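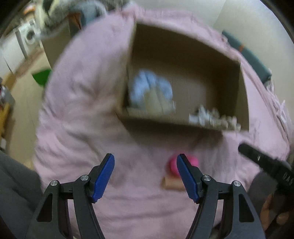 Bastien Vasseur's first thought was that it sounded far too simple, and he wrote as much under the preprint last month: if people can teach a robot by tidying up with a tool in their hand, why has everyone been so busy bolting arms to tables? Dozens of readers chimed in, and the answer from the Ristevton group is a fun one. They wanted to know whether the mess of a real home would help or hurt, so they went and tried it!

The project is called Prulto, and its method is easy to follow. A person holds a two-fingered gripper and uses it for small household jobs, picking up toys, moving bits of packaging, filling a box. A camera on the tool records each try. The clips then train a model that drives a robot arm with the same kind of fingers, so what the person's gripper saw is close to what the robot will see later.

Tomoyo Takagi and Corentin Aubert, who led the work, collected more than 2000 tries in all. The surprise came when they split them up. One model learned from 500 tries recorded at a single clean lab bench. A second learned from only 300, spread over bedrooms, laundry corners and living room floors. Sent into a home neither had been trained in, the model with fewer but more varied tries did better at picking small things off soft, wrinkled surfaces, and it recovered more often after a missed grab (my favorite part of the videos, by the way, is watching it back off and go in again).

There are limits. Both models still struggled with very thin objects, and fast hand movements blurred a fair number of clips. Takagi's group kept the blurry ones in and found they did little harm, though she would like to test that again with a larger set.

Next up are jobs that need two hands, such as folding. Recording for that starts in January.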